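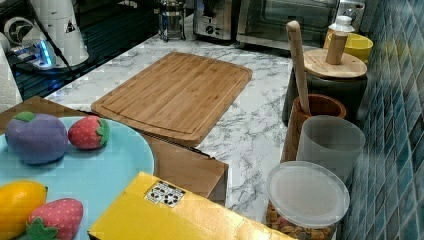
La ranura perimetral y el uso de la encimera

Marzo de 2020

Las tablas de cortar con ranura perimetral se han convertido en la opción por defecto. En el catálogo de Wondetti resulta ya difícil encontrar una tabla grande de bambú sin canal para jugos, y el comprador que pide una superficie lisa recibe como respuesta un modelo con ranura y el consejo de darle la vuelta. Sostengo que la ranura es un elemento especializado, útil para un número reducido de operaciones, y que su generalización perjudica el trabajo cotidiano en cocinas pequeñas. Sostengo también que el problema de fondo es el reparto de la encimera, del que la tabla es solo la parte más visible.

Empiezo por la función. La ranura recoge el líquido que desprende un alimento al cortarlo: un asado recién reposado, un melón maduro, un kilo de tomates para salsa. En esos casos trabaja bien, siempre que la tabla esté nivelada y el volumen de líquido no supere la capacidad del canal. Para picar cebolla, cortar pan, filetear un calabacín seco o trocear queso no aporta nada. Y esas son, en una casa corriente, la mayor parte de las operaciones.

El coste se paga en superficie. Una ranura situada a 2 centímetros del canto inutiliza para el corte todo el perímetro exterior. El cuchillo no apoya bien sobre el vacío, la hoja tropieza con el borde interior del fresado y el alimento picado cae dentro del canal cuando se arrastra hacia la olla. El perejil es el peor caso: una vez dentro, hay que sacarlo con la punta del cuchillo o darlo por perdido. Quien compra una tabla grande para disponer de espacio termina trabajando en el rectángulo central.

Parveen Weerakoon, que diseñó utensilios para Erkgate durante varios años, me hizo una objeción razonable cuando le expuse este argumento. La ranura, dice, también contiene los sólidos: detiene el guisante que rueda y la miga del pan, y mantiene limpia la encimera. Lo acepto en parte. Con el pan, en efecto, la ranura hace de barrera. Pero una barrera que hay que vaciar y cepillar después de cada uso traslada el trabajo de un paño sobre una superficie plana a un cepillo dentro de un canal curvo, y la segunda operación es más lenta.

El material agrava la cuestión. El bambú se comercializa como madera y se comporta de otra manera. Es un laminado de tiras encoladas, con fibras longitudinales duras y densas, y al fresar el canal se cortan esas fibras en un plano inclinado. En los tramos transversales queda expuesta la testa, que absorbe agua con más facilidad que la cara. Si la tabla se seca tumbada, el fondo de la ranura es lo último en secarse. Las primeras fisuras de las tablas que he tenido aparecieron en las esquinas del canal y avanzaron desde allí hacia el canto. Mi muestra es pequeña y no pretendo que valga para todos los fabricantes.

El mantenimiento, por tanto, debe atender al canal antes que al resto. Agua templada, poco jabón, cepillo de cerda media siguiendo la ranura, aclarado breve y secado en vertical, apoyada sobre uno de los cantos cortos y separada de la pared. El aceite mineral se aplica con un paño fino doblado sobre el dedo, insistiendo en las esquinas. Quien no esté dispuesto a hacer esto con regularidad debería comprar una tabla lisa.

La recomendación de usar el reverso merece un comentario aparte. Es correcta en lo que respecta al corte, pero tiene dos inconvenientes. La cara ranurada queda contra la encimera y retiene humedad por debajo, y muchos modelos llevan pies de goma en una sola cara, con lo cual el reverso carece de apoyo antideslizante. Se resuelve con un paño húmedo bien extendido. Es una solución eficaz, aunque resulta difícil defender como diseño un producto que hay que usar al revés para que cumpla su función principal.

Paso a la encimera. En la cocina de alquiler que comparto en Hemusside la superficie continua entre el fregadero y la pared alicatada es escasa, y la tabla compite por ella con todo lo demás: los botes que se rellenan, los vasos, el recipiente de los utensilios, los platos de servir, las cajas recién abiertas que esperan un destino. Ninguno de estos objetos sobra por sí mismo. El bote transparente permite ver cuánto queda sin abrirlo, y el recipiente de los cucharones tiene que estar al alcance de la mano. La dificultad aparece cuando el conjunto ocupa el borde útil y la tabla acaba colocada donde quepa, a menudo en diagonal.

La posición en diagonal suele interpretarse como desorden. Discrepo. Con un fondo de encimera corto, girar la tabla permite alinear el antebrazo con el cuchillo sin separar el codo del cuerpo, y libera una esquina delantera para el plato de destino. Yoon-hee Maeng, que ha dado clases de corte en Munshi, coloca así la tabla de forma deliberada y la fija con un paño. El único requisito es que ninguna esquina vuele sobre el canto de la encimera, porque al cargar el peso sobre ella la tabla bascula.

Sí considero un error, en cambio, apilar sobre cajas de cartón los platos que se van a usar durante la preparación. El cartón cede de forma desigual, absorbe cualquier salpicadura y deja el plato a una altura distinta de la tabla, de modo que al pasar el alimento de un lado a otro hay que levantarlo. Una caja vacía se pliega y sale de la cocina antes de empezar. Una caja llena va al suelo de la despensa o a un estante. Admito que el consejo es más fácil de escribir que de seguir en una casa con niños, donde las cajas cambian de función varias veces al día y las frutas de tela comparten vajilla con las de verdad. En ese caso propongo reservarles un extremo fijo de la superficie, lejos del cuchillo, y respetarlo.

Respecto a los botes y recipientes altos, mi criterio es disponerlos en fila contra la pared lateral. Ordenarlos por frecuencia de uso, con el más usado delante, me parece preferible a ordenarlos por altura. El orden por altura favorece el aspecto y obliga a alargar el brazo por encima de otros objetos para alcanzar el que se necesita. Los mangos largos conviene inclinarlos hacia el lado contrario al de trabajo. Un cucharón que invade en oblicuo el espacio sobre la tabla termina en el suelo al primer movimiento amplio.

Prasanna Bhuiyan, con quien comparto la cocina, defiende la postura contraria a casi todo lo anterior. A su juicio la tabla debe guardarse después de cada uso y la encimera debe quedar despejada por completo. El argumento higiénico es atendible. El argumento práctico me convence menos: una tabla de buen tamaño guardada en un armario bajo, detrás de las bandejas, se usa poco, y lo que se usa en su lugar es el plato, con el daño consiguiente para el filo. Prefiero una tabla lisa permanente, de canto limpio y sin pies, que se lave y se seque en vertical cada noche y vuelva a su sitio por la mañana. La tabla con ranura puede guardarse en el armario hasta que haya un asado.

Queda la cuestión del precio. En septiembre compré una tabla lisa de 25 milímetros de grosor, sin canal ni asas fresadas, y costó más que el modelo ranurado equivalente, a pesar de requerir menos mecanizado. Kelly Bragança, que me la vendió, lo atribuye al volumen: se fabrican muchas más de las otras. La explicación es verosímil y describe un círculo conocido. El comprador elige la ranurada por ser la barata y la que está expuesta, el fabricante interpreta esa compra como preferencia y retira la lisa del siguiente catálogo.

A los fabricantes les pediría, como mínimo, que indicasen en la ficha el área útil de corte junto a las medidas exteriores. Dos tablas del mismo largo y ancho pueden ofrecer superficies de trabajo muy distintas según la anchura del canal y su distancia al canto, y ese dato no figura en ninguna de las fichas que he consultado. Mientras no se publique, habrá que ir a la tienda con una cinta métrica y medir de borde interior a borde interior de la ranura.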